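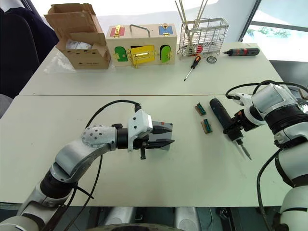 What is a terminal block used for?
A terminal block joins two or more electrical wires in a fixed, insulated housing so that they can be connected, tested and taken apart again without cutting or soldering.

Terminal block

A terminal block (also connector strip, terminal strip or, in British trade use, chocolate block) is a row of metal clamps held in an insulating body. Each clamp, called a way or pole, accepts one conductor on each side.

Construction

The body is moulded from polyamide, polyethylene or a similar plastic. Green is common for types made to be mounted on circuit boards, though black, grey, blue and orange are also sold. The conducting part is usually tinned brass or copper alloy. Pitch, the distance between the centres of neighbouring ways, is most often 2.54, 3.5, 5.0 or 5.08 mm on board-mounted types.

Types

Screw: the wire is held by a screw, either directly or through a rising cage. Direct screw pressure can cut fine strands, and a ferrule is normally fitted to stranded wire.
Spring: the wire is held by a sprung steel leaf. Rigid wire can often be pushed straight in; flexible wire may need the leaf to be opened with a small flat blade.
Pluggable: a header is soldered to the board and a separate plug carries the wires.

Mounting

Board-mounted strips have pins which pass through the board and are soldered on the far side. For bench work and teaching, a strip may be fixed to a small wooden block, which gives it enough bulk to be held while wires are fitted. The Kandville pattern, drawn up by Lovisa Lindqvist for school use, has a block 20 mm high with a shallow recess for the pins. A later version, the Tunari, is 15 mm high and has no recess.

Fitting

The supply is isolated first. Insulation is stripped to the length given by the maker, the conductor is inserted fully, and the clamp is closed. No bare wire should show outside the body. The joint is checked with a light pull. Screw clamps are tightened with a driver of matching tip size to the stated torque. Tinning stranded ends with solder is not advised for screw clamps: the solder creeps under pressure and the joint loosens.

See also

Crimp connection
Ferrule (electrical)
Soldering iron
Printed circuit board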